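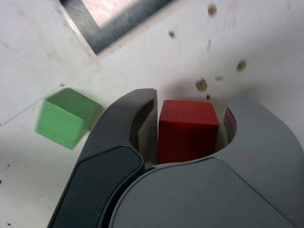

A red block and a green one, with the chips and scuffs left in.

Why I will always argue for the plain painted block
By Korkor Mensah

I have owned a lot of toys on behalf of other people (two children, four nephews, a whole playgroup in Illdale for a while) and if you made me give up everything but one box, I wouldn't need a minute to think. I'd keep the painted wooden cubes. No letters on them, no little pictures of ducks, no magnets, no holes. Just cubes, in colours you could name from across a car park.

Look at that green one! You can still see the grain through the colour, and the edges have started to chip. I know people who would throw it out at that point, or tuck it at the bottom of the box where visitors won't find it. I think a chipped block is at its best. The sharp newness has gone, the corners sit kindly in the hand, and a child who drops it on the floor isn't going to make it any worse. Ours have been chewed, sat on, posted behind a radiator and left out in the garden for most of June, and they still stack.

Stacking is the thing, of course. I love a good tower as much as anyone (more than is decent in a grown woman, my sister says), but what I really love is the bit just before the tower, when there are only two blocks and somebody has to decide. Does the red go on the green, or the green on the red? Flat on, or turned a little so the corners poke out? I have watched a three-year-old spend the whole of a kettle boiling on that question and get visibly cross when I offered an opinion.

Fancier sets do have their fans. A friend bought the Clullero castle, which has 449 pieces and a drawbridge, and it is a lovely thing, I mean that. It was built once, by her husband, and has lived on top of the wardrobe ever since with a tea towel over it. You can't really knock it down, you see. Half the joy of a block is the crash, and a toy that makes adults wince when it falls over has lost me already.

I feel the same about the Diltuvico ones with the sound chip. They're cheerful enough, but the block has made up its mind what it is before you've picked it up. A plain red cube can be a brick at ten o'clock, a tomato at half past and a very small suitcase by lunch. My nephew once used one as a telephone for an entire afternoon and we all had to take calls on it. 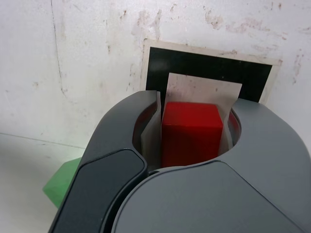
The red again, which is the one I'd rescue from a fire.

And can I say a word for red? Every set I've ever met has a favourite colour in it, and with ours it has always been the red that gets fought over. I think it's how it holds the light, with a paler top and the sides going deep and dark lower down, like boiled sweets. Blue is fine. Yellow shows every fingerprint. But a glossy red cube is something you want to pick up before you've got any plan for it, and plenty of good play starts that way.

People ask how many you need. The toy library at Robles has 1,256 in one enormous chest and it's a glorious sight, though I noticed the children there mostly carried off a handful each and settled in a corner. You could begin with a dozen and be very happy. Second-hand is perfect. Give them a wipe with a damp cloth, check for splinters, and please, please don't repaint them.

Then put them on a table with nothing else on it, sit down, and keep your hands to yourself for as long as you can stand it. I usually manage until the second crash.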